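Tool thefts: three men charged, and how to claim recovered property

Three men have been charged in connection with the thefts of tools from vans, sheds and building sites across Rerndale and Laddale over the past year. They are due to stand trial at the crown court in October. All three deny the charges.

Many readers will know someone who lost tools during this time. Police received 190 reports from the two towns and the villages between them. Most were of vans broken into overnight, usually through the side door, with smaller numbers from garages, garden sheds and houses being built or altered.

Officers searched two rented units on the Kovalchuk trading estate in Laddale and a lock-up behind Ovimau Road in March. They took away 943 items, mainly power tools, along with hand tools, batteries, chargers, copper pipe and a quantity of garden machinery. It took most of a fortnight to list and photograph everything.

Detective Sergeant Lụa Quan is leading the investigation. She told the newsletter that the case had moved slowly until the winter, when two of the early reports were looked at again alongside newer ones.

"We had the same type of vehicle mentioned by people who lived several miles apart and had never spoken to each other," she said. "On its own each report gave us very little. Once they were put side by side we had somewhere to start."

She would not go into detail about the evidence, as it will be heard in court. Readers are asked not to name the men or guess at their guilt on the town's social media pages. Comments of that kind can cause difficulties at a trial, and the people who write them can end up in trouble themselves.

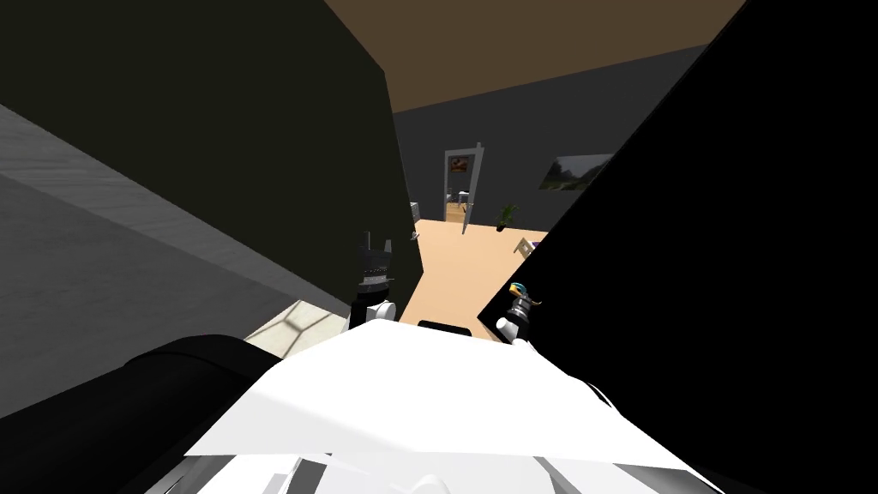

The charges are conspiracy to burgle and handling stolen goods. One of the men also faces a charge of driving while disqualified. Two have been released on bail with conditions that include a night-time curfew and a ban on entering Rerndale. The third is being held in custody.

What happened to the property

So far 351 items have been matched to an owner. Some have gone back already. Others are being kept as exhibits and will be returned when the court case is over, including any appeal. Sergeant Quan said she understood this was frustrating for people who earn their living with the tools, and that officers were photographing items and handing them back wherever the prosecution lawyers agreed.

Hafþór Þorgeirsson, a joiner from the top end of Rerndale, had his van emptied outside his house last year. He lost two saws, a router, a nail gun and a chest of chisels he had built up since his apprenticeship. The chisels came back to him last month. The saws have not been found.

"The insurance paid for some of it, after the excess, but not for the three weeks I couldn't work properly," he said. "I had to borrow from a friend and put one customer off altogether. I knew the chisels the minute I saw them. My initials are burned into the handles."

He had reported the theft the same morning and was able to send photographs and two of the serial numbers. He had no serial number for the router, and a router of the same make is among the items still waiting for an owner. He cannot prove it is his.

Police say this is a common problem. A large share of the unclaimed items are popular models sold in their thousands. Many have had the serial plate scraped or peeled off.

How to make a claim

If you had tools or garden machinery stolen in Rerndale, Laddale or nearby, and you have not yet been contacted, you should get in touch with the property team at Rerndale police station. The front desk can take your details. You can also ring the non-emergency number, 101, and ask for a message to be passed to the team.

You will need your crime reference number. If you have lost it, the desk can look it up from your name and address and the approximate date of the theft. If you never reported the theft you can still do so now, and a number will be issued.

Bring or send anything that helps to show an item is yours. Receipts and order emails are best. Guarantee registrations are useful too, as they normally include the serial number. Photographs of the tool in use are accepted, particularly if they show paint marks, tape, dents or repairs. A description of a mark that only the owner would know about has settled several claims.

Please do not turn up at the station expecting to look through the shelves. Viewings are by appointment only, and you will be shown photographs first. The list itself is not being made public, in order to cut down on false claims.

The closing date for claims in this first round is 15th May. Claims made later will still be looked at, but the team will be smaller by then and the wait is likely to be longer.

If your insurer has already paid you for an item, tell both the insurer and the police before you take it back. The item may now belong to the insurance company. In some cases the company will let you keep it if you return part of the payment, and in others it will not be interested in a used drill at all. Get the answer in writing.

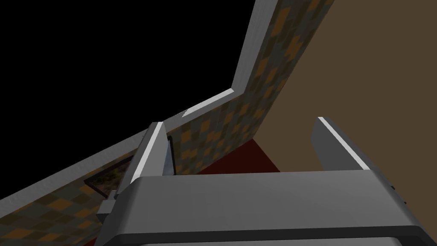
Second-hand buyers

Police believe that some of the stolen tools were sold on at car boot sales and through online adverts before the searches took place. Anyone who thinks they may have bought one is asked to come forward. Buying something in good faith is not an offence, although you may have to give it up if the owner is found, and getting your money back from the seller would be a private matter.

Boonmee Chuensuk, who runs the repair and second-hand counter on Laddale high street, now writes down the serial number of every power tool he is offered and asks for photo identification. He has turned away several sellers this spring who did not want to give it.

"If a man can't tell me what battery it takes, I don't want it," he said. He would like the other shops in the town to keep the same sort of book and has offered to show them his.

Some points to look for when buying: a scraped or missing plate, a price well under what the same tool fetches elsewhere, a seller who will only meet in a car park, and several of the same tool for sale at once with no chargers. Ask for a receipt with a name and address on it, even a handwritten one.

Marking and storage

Prasetyo Santoso, the crime prevention officer for both towns, will be holding tool marking sessions in the car park of Rerndale leisure centre over the summer. Dates will be in the next issue. There is no charge. He uses an engraving pen for metal and hard plastic, and a paint marker for anything that will not take engraving. Your postcode and house number are enough.

His advice for van owners is to take tools indoors overnight where possible. If this cannot be done, park with the side door close against a wall, fit a second lock to the side and rear doors, and do not rely on the factory locking alone. Stickers saying no tools are kept inside are of little use if the van is full of them.

For sheds, he suggests coach bolts through the hinges in place of screws, something over the window so that the contents cannot be seen, and a battery alarm. Larger items such as mowers can be chained to each other. Ladders should be locked up too, as they are often used to get into the house.
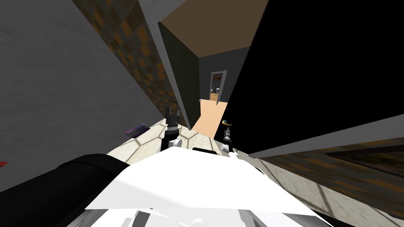

Both grippers near the centre, with the corridor ahead.

Builders working on empty houses were hit harder than most. In several of the reports the thieves came in through a rear door that had been left with a temporary lock while the work was going on. Mr Santoso is happy to visit a site and walk round with the owner or the foreman. Visits can be booked through the front desk.

Help for victims and witnesses

Some people who made reports will be asked to give evidence in October. The police will write to them first, and a witness care officer will then be their point of contact. Larasati Tarigan, who does this work for the Rerndale area, said most of the calls she takes are about practical matters such as time off work, travel costs and where to wait.

Witnesses can ask to see a courtroom before the trial starts. They can claim for travel and, up to a limit, for lost earnings, and should keep their tickets and parking receipts. Anyone who is worried about meeting a defendant or his family at the court building should say so early, so that a separate entrance and waiting room can be arranged. Self-employed people should ask what proof of earnings will be needed, as the form is not very clear on this.

Anyone approached or threatened about the case should ring 999 if they are in danger, or 101 if not, and quote their crime reference number.

Reports of tool theft in Rerndale have fallen since the searches, but there have been some new ones, including two vans on the Ovimau Road side of town. Police are treating these separately. Residents in that area with a doorbell or security camera are asked to check that it is recording and that the clock is right.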